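Robots on the Packing Floor: What Changes for the People Who Work There

Group project report, Work and Technology module
Teodor Górecki, Harsh Mathur, Marianna Michalski

1. Introduction

Our group wanted to look at automation from the side of the people who work next to it. Most of what we read in the first weeks of the module was about how many jobs will be lost or gained. We found less about what an ordinary shift is like after the machines arrive, so we chose one workplace and asked.

The workplace is the Claritex site in Prutville. Claritex packs and ships kitchen and tableware for smaller shops. The items are mixed: mugs, bowls, pans, canisters, storage jars. The site has 71 employees, and most of them work on the packing floor or in returns. Two robot arms were put in on the packing floor before our project began. They pick single items from a table and place them in a carton tray. A person checks the tray, adds padding and closes the carton.

2. How we did it

We visited the site in May, once for the morning shift and once for the afternoon shift. We talked to packers during their breaks and had longer interviews with Hanna Rutkowska, who leads the morning shift, and Danuta Borkowska, who has worked in packing longer than anyone else there. We also handed out a short written questionnaire. Not everybody returned it, and the people who did were mostly from the morning shift, so we use it only to support what we heard in the interviews.

We asked the same main questions each time: what did you do before, what do you do now, what is easier, what is harder, and who did you talk to about it.

3. What the work was like before

Before the arms, each packer had a whole order. They walked to the shelves, collected the items, wrapped them and closed the carton. Danuta Borkowska said she knew by the weight of a carton if something was missing. She walked a lot and her knees hurt, but she could choose her own order of doing things. If a customer wanted four bowls and a pan, she put the pan at the bottom and built up from there.

Training took place next to another packer. There was no manual for wrapping. Several people told us they still wrap the way their first partner did.

4. What the work is like now

The packers at the robot tables no longer walk to the shelves. Items come to them on carts. This was the change people liked most, especially the older workers. Reaching and lifting has gone down too.

The pace is the change they liked least. The arm puts an item in the tray and the packer has to be ready for it. A packer can pause the arm with a button, but every pause is logged. Hanna Rutkowska told us the log is meant for the technicians and is not used to judge people. The packers we talked to knew this, but most of them still avoided the button. One woman said she waits for her break to get a drink of water so that her table does not show a stop.

Talking has also changed. The robot tables are farther apart than the old benches, and there is a guard rail between them. People who used to work side by side now see each other mainly in the break room.

5. New tasks

Two tasks did not exist before. The first is clearing. When the arm fails to pick something up, a packer stops it, takes the item away and packs it by hand. The second is what the staff call teaching. When a new product comes in, someone has to check in the simulation software how the arm will hold it and approve the grip before it is used on the floor.

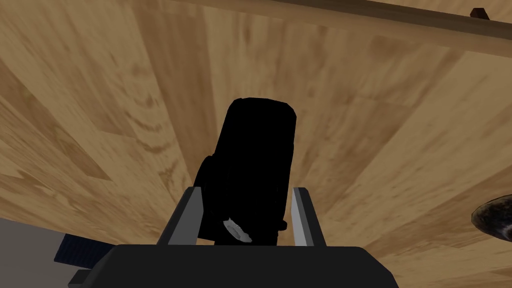
Teaching was the task we found most interesting, because it is done by packers and not by engineers. Harsh sat with Hanna Rutkowska at the screen while she went through some practice grips. The software shows the tabletop from close behind the gripper, and she judges each grip from there. In one of them the two gray fingers are on either side of the lower part of a black, upright object shaped like a mug or canister, with a bulge on its left side that could be a handle. She spent most of her time on that bulge. Her rule for anything with a handle is to look at where the left and right fingers will close and ask if she would pick it up there herself. She also looks at what else is on the table, such as the dark round thing at the right edge, since a real table is never cleared for one item. When she is not satisfied she rejects the grip and writes a note to Vullthorpe, the company that services the arms.

The notes are where her packing experience goes. She writes things like "too low, will tip" or "handle side first." She had no computer training for this apart from two short sessions. It is extra responsibility, but her job title and pay grade have stayed the same. She brought this up herself and has asked for it to be reviewed.

6. Discussion

In our reading we expected to find that the robots took over the skilled part of the job or the unskilled part. At Prutville the split is less clear. The arm took over picking, which has some skill in it. The walking is gone, and people are glad of that. Deciding how to build up a carton has mostly gone as well, and some of them miss it.

The new skilled work has gone to very few people. Only Hanna Rutkowska and one afternoon packer do the teaching. Almost 100 products were approved this way before our second visit. Danuta Borkowska has not been asked, although she probably knows more about how these items behave than anyone at the site. She told us she would try it if somebody showed her the program.

7. Suggestions

We sent three suggestions to the site manager:

Take the pause log off the screen at the tables – the technicians can read it elsewhere.
Rotate the teaching task and count it in the pay grade.
Put the robot tables in pairs so that people can talk.

We have had a reply to the first one, which is being looked into with Vullthorpe.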